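The Marble Top

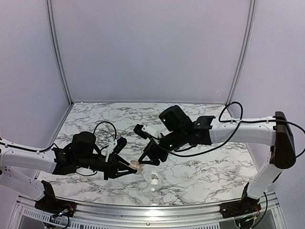 Rosalie Riedl had wanted a marble tabletop since she was 25, and she was 70 before anyone let her have one. By then she had stopped wanting it very much, but the offer was in writing and she felt it would be rude to back out.

"It's marble-patterned," said Fabian Widmer, who had sold it to her. He was standing in her kitchen with his coat on.

"What's the difference?"

"You can lift one end of it."

She lifted one end of it. She put it down again. White with gray veins, the way they looked in the lobby of the Hotel Lostaro, where she had once waited two hours for a man who was waiting in the other lobby.

"I was told marble," she said.

"You were told marble look. It's on the receipt." He found the receipt. The word "look" was there all right, in a smaller size than its neighbor, like a child brought along to a funeral.

Her sister-in-law Marlies came over that evening to be unimpressed. Marlies Kofler had real stone in her own kitchen, and it had a ring on it from a glass of red wine in November, and she had covered the ring with a fruit bowl and never moved the bowl again. The fruit in it changed now and then. The bowl might as well have been plumbed in.

"It's very clean," Marlies said.

"It's new."

"Well, it won't last." She ran one finger along a vein until she reached the corner, then went back and started on another. "This one's the same as that one."

Rosalie looked. Marlies was right. The vein that wandered down from the window side, with a little hook at the end like a dropped stitch, turned up again by the bread box, hook and all.

"Maybe it's a coincidence," said Rosalie.

"In a mountain?"

"It isn't from a mountain. It's from Plattner's, out past Berbridge."

They had soup on it. Rosalie put down mats, then took them up again, because what was the point of a surface that couldn't be hurt if you were going to treat it like an invalid? Marlies held her spoon over the bowl for the whole meal and leaned so far forward that her necklace went in.

After she left, Rosalie wiped the table down and sat with the overhead light on, hunting for the hook. She found it a third time near her own elbow, upside down. It bothered her for a minute and then it began to please her. She had lived forty-four years with a man who told the same story at every dinner, the one with the ferry and the wrong suitcase, and she had never once asked him for a new one. Some nights he told it backward.

The phone rang. It was Marlies, home already and slightly out of breath.

"I moved the bowl," she said.

"And?"

"It's bigger than I remember."

Rosalie laid her palm over the nearest hook. "Bring the pears over tomorrow," she said. "They'll be wanting somewhere to sit."

"What about the ring?"

"Put a plant on it."

There was a long silence while Marlies considered which plant.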